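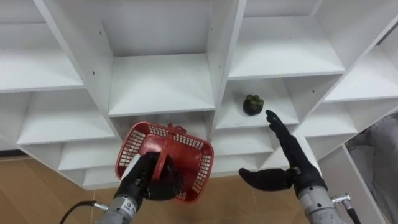 Mertens asked under the last post whether the gloves wear out faster on the basket hand or on the picking hand, and said that on their own setup it was always the picking hand, at the tip of the index finger. I answered in one line at the time, but it deserves more than that, so this post is about looking after the hands and the wrists. The head and the base can wait for January.

On ours it's the basket hand. The left hand spends the whole run closed around a plastic handle with the weight of the basket hanging from it. The glove gets thin on the inside of the fingers first, where they wrap the handle. The right hand only touches fruit, and fruit is soft. I swapped the left glove at 1,238 cycles and again at 2,383. The right one is still the original. I turn it inside out when I have it off, check the seams, and put it back.

Changing a glove is a slow job if you fight it. Power the hand down in the open position. If you cut the power with the fingers curled you will be peeling the glove off one joint at a time. I roll the old one down from the wrist, wipe the fingers with a dry cloth, and look at each joint before the new one goes on. What I'm looking for is grit and any slack that wasn't there before. I don't oil anything. The Burnunik notes say not to, and the one time I ignored that, the glove slipped for a week.

After a glove change you have to redo the grip zero. People skip this. New material is thicker than worn material, so the hand thinks it has reached the handle earlier than it has, and the grip comes out weak. My routine is to close on the empty handle, read the value, load the basket, tilt it, and read it again. If the two readings drift apart during 10 tilts, I start over.

Cables next. Each arm has a black cable on the outside near the wrist, and these have given me more trouble than all the motors together. The connector is the weak point. It holds fine when the arm is straight, and then you send the arm up toward a shelf with the wrist turned and the cable is suddenly a bit too short. We lost two evenings to a fault in the right arm that only showed up on the upper compartments. I reseated the connector, which helped, and then I gave the cable a longer loop, which fixed it. The longer loop needs watching too. If it hangs too far out it can catch on the front edge of a shelf board.

So now the check goes like this. Arms down, pull gently on each connector, look for any play. Arms up to the highest shelf position, look again. Rotate the wrist both ways at half speed with a hand on the stop button. It takes a few minutes and I do it before every session. 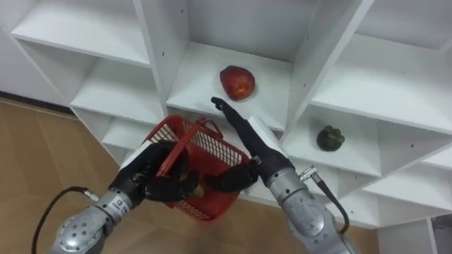 The other thing I check before a session is where the two hands end up when they work close together. The tilt of the basket matters a lot. If it stands too upright, the picking hand has to come over the rim from above and the thumb hits it. Tilted toward the shelves, the opening is easier to reach and the drop is short. The cost is that a steep tilt puts more twist on the left wrist, and that is another reason the left glove goes first. I settled on an angle by trial and wrote it on a strip of tape on the controller.

Fruit has been good for setup work. An apple is heavy and slick and shows you a weak grip right away. A mangosteen is small and hard to see in a dark corner, and the leafy cap gives the fingers something to snag on. I put them near the front of the shelf when I'm setting the reach and push them back once the front position is reliable. Going straight to the back of the compartment hides a lot of problems, and you end up tuning for a reach error when the real fault is in the wrist.

The shelf itself needs attention as well. The unit from Nosberg is light, and it creeps when an arm leans on it. A shift too small to notice by eye is enough to put a fingertip into the edge of a board. I marked the floor at the corners and look at the marks between runs. At 996 cycles I found it had moved toward the window, and that explained a whole afternoon of bad approaches.

Parts I keep in the drawer: spare gloves for both sides, one spare wrist cable, the small hex keys, cloths, tape. The cable came from Tidulora and took a long time to arrive, so order one before you need it.

Mertens, if your index fingertip is wearing through, I would look at the approach before blaming the glove. Try stopping the hand just short of the fruit and closing from there. Ours used to push into the board on every pick until I did that. Let me know in the comments what you find.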